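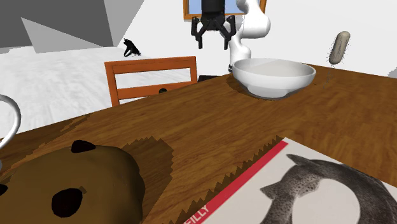
A stop that reports success is a fault

The Memum tabletop runs produced a failure last January that I think has been filed under the wrong heading. The tracker calls it a "grasp timeout, low severity." I would call it a safety fault, and I want to argue for moving it.

The facts are short. The policy was trained and tested in Stiklow, our simulator, on ordinary household clutter: a bowl on a table, a magazine, some odd shapes to pick up. In 197 of 1,958 episodes the arm reached its time limit with the fingers open and nothing between them. The episode logger then wrote "complete." It did so because the check for completion looked at whether the arm was still, and an arm that has run out of time is still.

The usual reply is that no one gets hurt in a simulator. True, and beside the point. The same completion flag is passed unchanged to the cell controller on the Derkier bench, where it releases the door interlock. A flag that means "finished" in one place and "gave up" in another should not be wired to a door. Whether the arm was still holding a motion command when the flag went up is a question the log cannot answer. We did not record it.
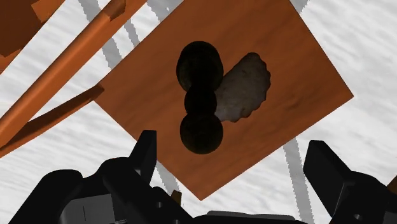 Page last changed: Tuesday, 4:10 p.m.

Ya-wen Tai, who maintains the controller side, disagrees with me on the remedy. Her view is that the interlock should ignore the policy entirely and listen only to joint velocity and drive state. I agree with that for the door. I do not agree that it closes the matter, and the reason is the training data.

Episodes marked complete go back into the pool. A wrong label on a still arm teaches the next policy that stopping over the workspace with open fingers is an acceptable end to a task. We retrained once on the January pool before the mistake was found, and idle endings went up. I can't prove the label was the cause – the object set changed in the same week – but I would not want to defend the opposite claim either.

Contact is where this gets worse. Two objects standing against each other on a board are a poor target for a policy that has learned to hesitate. It hovers with the fingers on either side, the clock runs, and the logger sees a motionless arm. In simulation, that costs 900 milliseconds of extra settling time and a bad row in a table. On the bench it means a powered arm parked over the work with the door free to open.

The fix in Mendonça, our replacement logger, is small. Completion now needs a positive test of the task state, and a timeout is its own outcome with its own code. Anything the logger cannot classify is marked unknown and kept out of the pool. The change cost us some throughput and broke 2 dashboards, which have been repaired.

What has not changed is the severity scale. It still ranks faults by what the arm hit. Under that scale a scuffed bowl outranks a false completion, and a reviewer with limited hours will read about the bowl first. I would rank by what a downstream system is entitled to believe after the fault. By that measure the January entries belong in the top class, and the ticket should stay open until the old flag has been removed from the controller interface. It is still there, marked deprecated, and it still works.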